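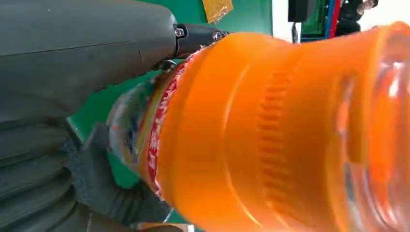 **Closures & Labels Bench, Coelho Packaging Workshop**

2 July 2022

Came in for the quiet and got most of a day's work done, so this is a long one. Vilém, the bit you asked about (the ridges) is halfway down, skip to it if you're in a hurry.

Started with the orange cap. I know we've all been looking at that bottle for weeks but I still like it! The plastic is see-through enough that it lights up when there's light behind it, and then you put it down on the bench and it goes flat and a bit sad. That's the whole problem with the Lemo job in one cap. The client saw it in good light and fell for it, and what we've molded so far looks like a traffic cone. Ours has too much pigment in it. I'm pretty sure of that now, after holding pieces from all the batches against the window one after another. The April batch is closest. It has less color in it and the wall is a hair thinner at the skirt, and I can't tell yet which of the two is doing the work. Probably both, which is annoying.

Put in a request with Tranance for another small lot of the orange, same shade, weaker mix. They will say the minimum order applies. I will say please. We'll see.

### Ridges

OK, ridges. The reference cap has them in a band around the middle, running up and down, with smooth plastic on either side, and then the rim flares out a little down by the neck. Our first drawing had ridges the full height of the cap. More grip, I thought. But I tried both this morning with dry hands, then with dish soap on, then with the cheap garden gloves out of my car, and the full-height one isn't any easier to open. With soap it's a touch worse! My guess is the fingers slide up and off the top when nothing tells them where to sit, and a band does tell them. Only my own two hands though, so don't quote me.

What I did for the numbers:

- 64 openings on the banded cap, 64 on the full-height one, swapping over every 9 so I wasn't just getting tired on one of them
- bottle held in the left hand for all of it, standing up, no leaning on the bench
- wrote down every slip, where slip means I had to re-grip before the cap moved
- took a long coffee break in the middle (the palm of my hand was going pink)

Slips are tallied on the yellow sheet clipped inside the back cover. I haven't worked anything out from them and I don't want to do it tonight. One thing I noticed while doing it: the flare at the bottom is nice to push against with the side of the thumb. I'd written it off as decoration. Please leave it in the drawing for now, even if it makes the tool more of a pain.

### Label

The red label on the reference bottle comes up to just below the cap, and I keep going back and forth on whether we want ours that high. It looks great – the red and the orange so close together, with the thin yellow stripe along the edge of the label and all the lettering in white. Very cheerful. But a high label means it wraps where people hold the bottle while they twist, and on our samples the paper one started to creep after a few goes. The film from Isska stayed put. It also wrinkled on me twice while I was putting it on by hand, so either I need a better way of doing that or we wait until it goes on properly at their place.

Tried the stripe as well. I mocked one up with a paint pen (don't laugh) and it's surprising how much it tidies the edge of the red. Without it the label just stops. I'd like to show the client both and not say which one I prefer, though I'm told my face gives it away.

Clear bottle: yes. Still yes. I held a white sleeve behind a sample to see what a milky bottle would do and the cap lost all its glow. Any light coming through the body seems to help the cap along, and a clear body picks up a bit of every color near it too. I'd rather have that than a bottle that looks like shampoo.

### Odds and ends

Weighed a bag of 166 caps from the last run for Vilém, the total is on the tag tied to the bag. I didn't divide it, he likes to do his own.

The short drawer under the sink is now for caps only. Loose labels were getting stuck to them, and I spent a stupid amount of time this morning peeling one off with a fingernail. Labels go in the flat box, face down, lid on please.

The good tape is nearly gone. There's enough for around 90 labels if people stop using it to hang up notes. More is on the list by the door.

Left soaking overnight: six banded caps in the blue tub, plain water, to see if the ones with less pigment go cloudy. Please don't tip it out! The tub from last week can go, it only has rinse water in it.

### Still open

- Less color or thinner wall, need one sample of each so we can stop arguing about it (mostly me arguing with myself)
- Does the ridge band want to be deeper? Vilém says it'll hold dirt if it is. I'd like to feel one anyway.
- Someone with bigger hands than mine to repeat the opening test, and someone with smaller. Same rules, same swapping.
- Ask Isska if the film comes in a slightly cooler red. Next to our orange the current one looks brownish to me by late afternoon.
- Find out from the client how high the label is allowed to go, before I get attached to it

Tub lid is cracked so I put a plate on it. Back in on Monday, after the dentist.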